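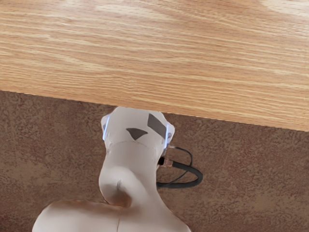
Putting Food in a Toaster Oven: Can a Simulated Arm Do a Kitchen Chore Yet?

Final project report, 21 March 2021

1. Background

Our group chose a kitchen task because everybody in the course already knows how to do it. A person opens the oven door, puts in the food, closes the door, and comes back later. We wanted to find out how much of that a robot arm can manage today, using tools a student team can learn in one term.

All of the work was done in simulation. We started on the real arm in the teaching lab in January, but we could only book it for short blocks, and resetting the table by hand took up most of each one. In the simulator a reset is one command. The simulator we used is Tonora, with the kitchen set from the Kultham scene pack. The control code is our own and we called it Ulby, which was the name of the folder before it was the name of anything else.

2. The task

The chore was split into three parts that could be scored separately:

Part A: open the door of the toaster oven by its handle.
Part B: pick up an apple from the table.
Part C: put the apple inside the oven and let go.

Closing the door was in our first proposal. We dropped it after the review meeting.

Each run began with the apple in a new random position on the table. The oven stayed in one place. A run was stopped when the part was finished, when the time limit ran out, or when the contact force on the arm went over the limit we had set. We ran 2220 trials in total across all parts and all versions of the controller.

3. Opening the door

We expected this to be the easy part. The handle is a straight horizontal bar and it does not move between runs, so the target is always known. The trouble is that the gripper has to come in at an angle that leaves room for the fingers on both sides of the bar, and then follow the curve of the door as it swings.

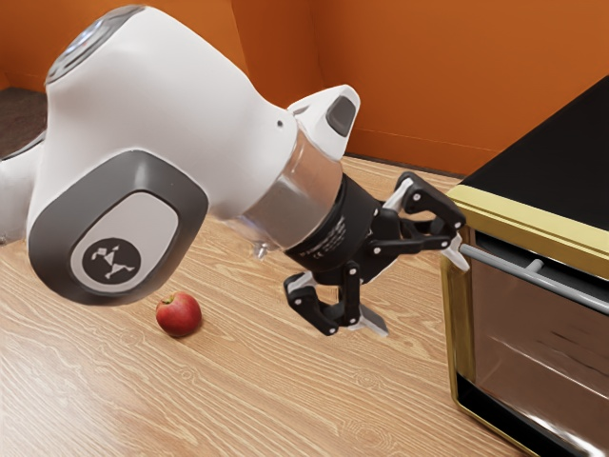 Our first controller pulled straight back toward the base of the arm. The door opened a little and then the fingers slid off the bar. The second version followed an arc worked out from the position of the hinge. This was much better, but it depended on the hinge position being right. We measured it wrong at first and lost a week to that.

The final version gives up on a firm grip. It hooks one finger behind the bar and pulls, with the wrist set to be slightly soft so the door can lead it a little. A person with full hands does something close to this. The drawback is that the arm has no hold on the door once it is open, and on a real oven with a stiff spring it might swing shut again.

Door opening worked in 56 percent of trials with the final version. Most of the failures were force stops. The fingertip hit the front of the oven before it reached the handle – usually when the arm had started from a pose far off to one side.

4. Picking up the apple

Grasping is the part that has been studied most, and we leaned on the reading for it, mainly the Głowacki course notes on two-finger grasps. The method is simple. Find the center of the apple, place the open gripper over it, go down, close, lift.

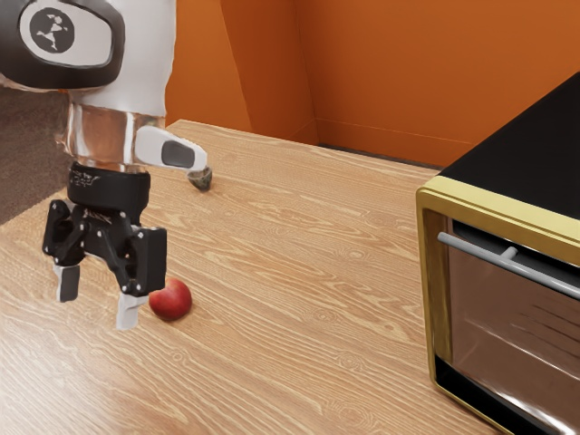 What went wrong was almost always the last bit of the approach. An apple is round and it rolls. If one fingertip comes down even slightly off center it pushes the apple before the other finger can get to it, and then the controller is closing on the place where the apple used to be. We added a second look at the apple position just before the gripper goes down, and a retry if the fingers close all the way with nothing between them. We allowed 3 retries. After that the run counted as a failure.

Apples near the oven were harder than apples in the open, as the wrist had less space to turn. We did not solve this. A person would just slide the apple out first, and we think a pushing step would be the right thing to add.

5. Putting it together

With all three parts run one after another, the success rate fell to 16 percent. Part C was the weakest. The opening is low, the gripper is wide, and the planner often could not find a path in that kept clear of the top edge.

6. Is it ready for a kitchen?

On our evidence, no. The oven was in a fixed place, there was one kind of food, the lighting was even, and the simulator told us where the apple was. A home gives you none of that. Speed is a problem too, as a full run took much longer than it takes a person to do the same thing.

We do think picking up a single object in open space is close to usable. Doors are further off, and tight spaces further still. The next group could take over the Ulby code as it is. The hinge settings are in the config file, and they should be checked again before anything else is changed.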